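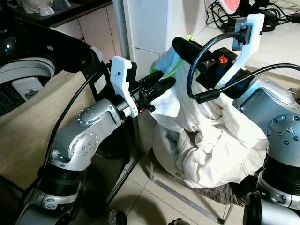
Jianguo Ding reckons I should've checked the router before I touched anything else, and going by the thread on ticket 1129 he'd have had me sorted by lunchtime. Fair enough, mate. I went at the printer first.

3 min read

So, the problem: the label printer in the back office (a Ruretti, the squat one) kept dropping off the network. It'd print a few labels, go quiet, and then Tadix would throw error 114 and park the whole queue. Turn it off, wait 30 seconds, turn it on, lovely. Then it'd do it all over again before morning tea!

What I tried, in order:

New cable. No change.

Reinstalled the driver on my machine and on Kumiko Aoki's. Hers took two goes, as the first time I'd grabbed the old installer out of the shared folder (deleted now, sorry if anyone was fond of it). Still error 114 on both.

Switched off sleep mode in the printer menu. I got really excited about this one, because it behaved itself for nearly 6 hours. Then it dropped out at ten past three with a full queue behind it.

Finally logged in to the router and had a look at the address list. The printer and the new Kobori scanner had both been given the same address – the scanner by the router, the printer by hand, by me, back in May. Whenever the scanner woke up, the printer fell over. I've moved the printer's address well outside the range the router hands out and updated the port in Tadix to match.

No dropouts yet. I'm leaving the ticket open until we've been through a full dispatch run, and I still need to fix the port on the front counter computer, so please don't print from there.

Last updated: 4:40 pm

Recent tickets
Illance login keeps asking for a new password
Kobori scanner saves colour pages as grey
Tadix labels printing half a line too low
Front counter computer: no sound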